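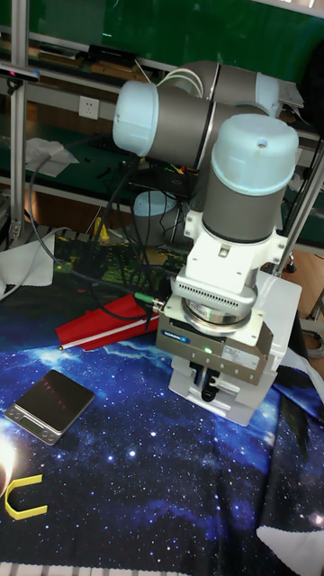
Figure 3-1. White rectangular sticker on the right side of a gray gripper; small blue-and-white label on the front.

3. Loading Tape and Printing Your First Label

Before you start, you need the Stondora label printer, the power adapter, one tape cartridge, and something that would benefit from having its name on it. The starter cartridge in the box is shorter than the ones sold separately. Please don't spend it all on the cat.

3.1 Charging

1. Plug the adapter into the port on the left side of the printer.
2. Plug the other end into a wall outlet.
3. Wait for the battery light to change from amber to solid white. A full charge from empty takes 80 minutes.
4. Unplug the adapter and close the rubber port cover.

Note: You can print while charging. The motor sounds a bit more strained than usual while you do it, but it copes.

Caution: Use only the supplied adapter. The plug is a common size, and the drawer where you keep old adapters contains several that will fit. Most of them supply the wrong voltage.

3.2 Loading a cartridge

The printer takes Dostari cartridges in the narrow, medium, and wide sizes. The size is molded into the cartridge next to the arrow.

1. Turn the printer off.
2. Slide the latch on the back and lift the door. It opens toward the top of the printer. If you feel it resisting, you are opening it toward the bottom.
3. Remove the cardboard insert. Keep it if you plan to ship the printer anywhere.
4. Turn the cartridge spool clockwise with a fingertip until the ribbon is tight.
5. Check that the end of the tape passes between the two guide posts.
6. Drop the cartridge in and press both corners. You should get two clicks. One click means press again.
7. Close the door and turn the printer on.
8. Press FEED once. A short blank strip comes out. Press CUT and throw the strip away, or stick it to the nearest surface like everyone else.

Caution: The cutter blade is just inside the exit slot. Keep fingers, tweezers, and the corners of business cards out of there.

Note: Never pull on the tape to hurry it along. The ribbon and the tape have to move together, and they hold a grudge.

3.3 Choosing a language and units

The first time it starts, the printer asks a few questions on the screen.

1. Use the arrow keys to pick a language, then press OK. If you pick one you can't read, hold BACK and OK together until the screen goes dark. The question comes around again.
2. Choose inches or millimeters.
3. Set the clock. The clock is used only by the date stamp feature, so you may put this off for years.
4. Choose whether you want key sounds. The factory setting is on. We are told there are people who leave it on.

3.4 Typing and printing

1. Press NEW.
2. Type your text. A single line holds up to 40 characters. The wide tape allows a second line, which you start with the RETURN key.
3. Press SIZE to step through Small, Medium, Large, and Fit. Fit stretches the text to fill the height of the tape and is the right answer most of the time.
4. Press PREVIEW. Read the text slowly. Read it again if it contains the word "maintenance" or "restaurant."
5. Press PRINT.
6. When the tape stops moving, press CUT. Catch the label before it goes under the desk.

The printer comes with four typefaces. Iyengar Sans is the default and stays readable at Small. The script face is intended for jam. It isn't recommended for fuse boxes.

To print several copies, press COPIES before PRINT and enter a number up to 50. The printer asks you to confirm anything over nine. That question was added after the first production run, at the request of people who had ordered a lot of tape.

3.5 Applying the label

1. Wipe the surface with a dry cloth. If it's greasy, use rubbing alcohol and let it dry completely.
2. Bend one end of the label along the dotted split in the backing and peel back a finger's width.
3. Line up the exposed end and press it down.
4. Pull the rest of the backing away at a low angle, smoothing the label as you go.
5. Rub firmly from the middle toward both ends.

The adhesive reaches full strength overnight. Until then you can lift the label and try again, once, maybe twice. After that it will curl at one corner and you will look at that corner every day.

Some surfaces don't take standard tape well:

Rough plaster and brick. Use the extra-strength tape, or a nail and a tag.
Soft plastic storage tubs. The label holds until the lid flexes.
Fabric. Iron-on tape is a separate product. Standard tape comes off in the wash and attaches itself to a better garment.
Cold surfaces. Apply labels at 50 degrees Fahrenheit or warmer. Freezer boxes should be labeled first and frozen second.
Cables. Wrap the label around and stick it to itself so it forms a small flag. Leave enough room to read it without unplugging anything.

3.6 Connecting to a phone (optional)

The Bimness app lets you type on a larger keyboard and save label designs. The printer is perfectly happy without it.

1. Install the app and open it.
2. On the printer, press MENU, choose Wireless, and choose Pair.
3. In the app, tap Add Printer. Your printer appears as STONDORA followed by four digits.
4. Check that the digits match the ones on the printer screen, then tap Connect. In an apartment building, do take the time to check. Your neighbor may be organizing spices.

Saved designs are kept on the phone. The printer itself remembers the last 70 labels, including misspelled ones. To clear them, press MENU, choose History, and choose Erase All.

3.7 If something looks wrong

Nothing prints and the screen says NO TAPE. The cartridge isn't fully seated. Go back to 3.2, step 6, and listen for the second click.

White line running through the text. The print head is dusty. Turn the printer off, open the door, and wipe the head with the swab supplied. Let it dry before closing up.

Text is printed but the cutter won't cut. Open and close the door once. If the blade is sticky from old adhesive, see Section 6, Cleaning.

The label is blank. You typed on one line and printed another, or the text is all spaces. Press PREVIEW to find out which.

Printer turns itself off. It does this after five minutes without a key press. Change the delay under MENU, Power.

Continue to Section 4 for frames, symbols, and the date stamp. You will need to set the clock.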